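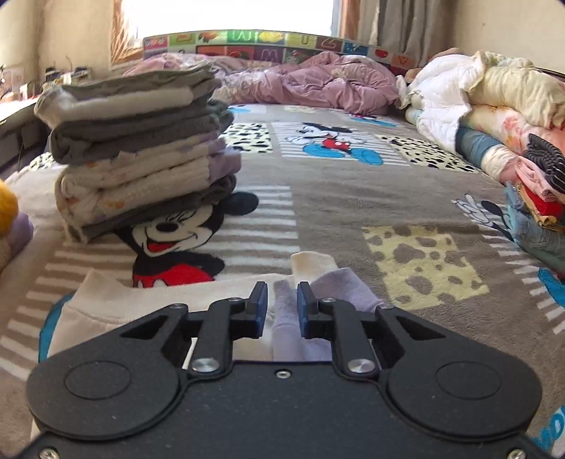
Photo: Nellel household study / Simanjuntak

Mon 21 October
By the Nellel textile use group

4.2 Folding on soft surfaces

Figure 1. Garment of cream and lavender sections spread on a plush blanket, with folded clothes stacked on the left side of the bed.

In the homes we studied, the bed was the most common place for folding clothes. It is large, it is near the wardrobe, and the person does not need to clear it first. However, the bed is also a difficult surface. A plush blanket holds the fabric by friction, so a sleeve which is pulled across it often turns or bunches before it arrives at the wanted place. On the table we did not observe this effect so strongly.

The second difficulty is the pile itself. Figure 1 shows a tall stack that leans slightly. It has two dark grey garments, one of them at the bottom, and between them a cream fleecy garment with small orange and lavender patterns. On top lies a grey-green garment with fluffy white lining, and its pale edge curls outward. Thick clothes of this kind keep air between the layers, and their folded ends remain round. We call this the open end. When several open ends are placed on the same side, the stack becomes higher there and begins to lean.

Garments in two colors need separate attention. In our coding, the ribbed parts (cuffs and bands) were taken as reference points, because they can be found quickly by eye and also by touch. The item in Figure 1 has ribbed parts in both cream and lavender, and we coded each color as its own section.

The full set contains 1250 folding records, collected in August under the Drivum protocol. From these, 61 records were removed from the analysis as the garment was folded more than once. Each remaining record received a score from 1 to 5 for the stability of the stack. The scores for soft surfaces are discussed in Section 4.3.

Related items
Drivum protocol: coding sheet for knitted and fleecy clothes
Nasevwood shelf study: stack height and leaning
Storage of winter clothes in small bedrooms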